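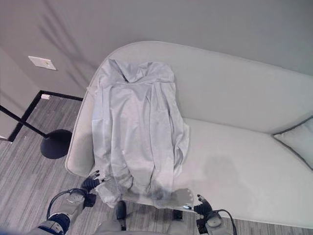 Slide 1: Light grey sofa, cloth over the arm

The Wedding Rehearsal: Good Practice for Venues
Speaker notes. Delivered by Geeta Tiwari, Flanodar Venues, to the Baird meeting of function managers, October 25, 2018

Opening

Welcome members and thank Lalit Joshi for the invitation. Confirm that printed copies of the running sheet are on the side table.

State the purpose of the talk. Many venues offer a rehearsal as part of the hire, yet few set down in writing what it covers. Couples arrive expecting a full practice of the day. Staff expect a brief walk down the aisle. The talk proposes a common form of rehearsal that a venue may adopt whole or in part.

Explain that the proposals apply to ceremonies held on the venue's own premises. Places of worship have their own arrangements, and the minister's word is final there.

Who should attend

The couple, those walking in the procession, the readers and whoever will conduct the ceremony. If the celebrant cannot be present, a member of staff should stand in and read from the agreed text.

Parents should be asked to attend if they have a part to play. Other relatives are welcome to watch from the back rows. At Ditance last year a rehearsal was joined by 19 people, of whom eight had a part, and the procession was not practised until the final quarter of an hour. Pause here. Several members will have had the same experience.

Musicians need not come, but the venue should have the entrance music to hand in some form. A procession practised in silence is nearly always walked too fast.

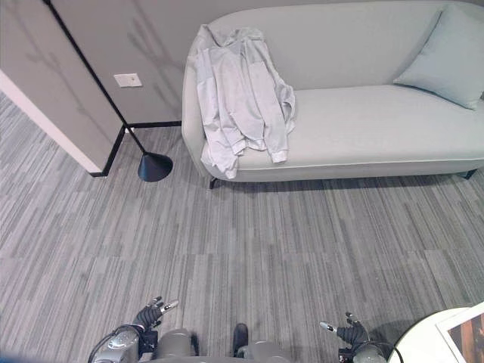
Length and timing

Recommend one hour. The couple should be told in the booking letter when it begins and when it ends, and the room should be released promptly.

The best time is late afternoon, one or two days before the ceremony. Evening rehearsals often run into the family meal and are cut short. If another event has the ceremony room, offer a room of similar length and mark the aisle with tape.

Refer to the Erero barn as a case in point. The barn seats 80, and its aisle is longer than most couples expect. The coordinator there, Joana Prata, now allows two full walks of the procession before any spoken part is attempted. She reports that the wedding party settles much sooner when the walking is dealt with first.

The order of work

Begin at the end. Place everyone where they will stand during the vows, and let them look at who is beside them. From those positions practise the walk out, and only then the walk in. People who know where they are going walk more steadily.

The spoken parts follow. Vows need not be said in full. It is enough for the couple to hear the first line and to know when to turn and face each other. Readers should read their whole piece once, from the lectern, with the microphone switched on.

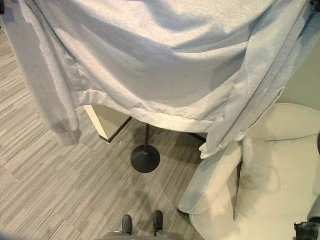

Advice on dress for the rehearsal should go out with the booking letter. Couples seldom think to ask, and the matter is easily settled in a sentence or two. Shoes come first: anyone who will wear heels on the day should practise in them, particularly on gravel or grass. For the rest, everyday clothes will do. A grey fleece sweatshirt with a ribbed cuff, like the one on the slide, is quite proper for an outdoor rehearsal in November, and staff should not give the impression that anything smarter is expected. The bride may wish to bring a length of fabric to stand for a train. If so, the person who is to arrange it should practise doing so at the foot of the aisle and again at the front.

Children

Attendants under five should walk the aisle once and then be excused. Name one adult to wait at the front and one to send the child off. Both should be sitting or standing where they will be on the day. Remind members that a child who declines to walk may be carried, and that the couple should be told so beforehand.

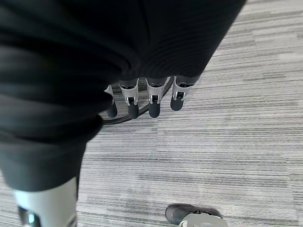
STAFFING AND RECORDS

The person who runs the rehearsal should be the person who runs the ceremony. Where the rota does not allow this, a written handover is needed. Paraschiva Onu has kindly agreed to share the form used by her team, which fits on one page and records the order of procession, the cue for each piece of music and any change to the seating.

Changes made at the rehearsal should be sent to the couple the same evening and to the celebrant the next morning. No change should be accepted by word of mouth after that point.

Charges

Of the 18 venues that replied to our letter, most include the rehearsal in the hire fee. Members who charge separately should show the sum on the first quotation. Take comments here if time allows. Lumturie Dimitrov will speak next, on licences for outdoor ceremonies.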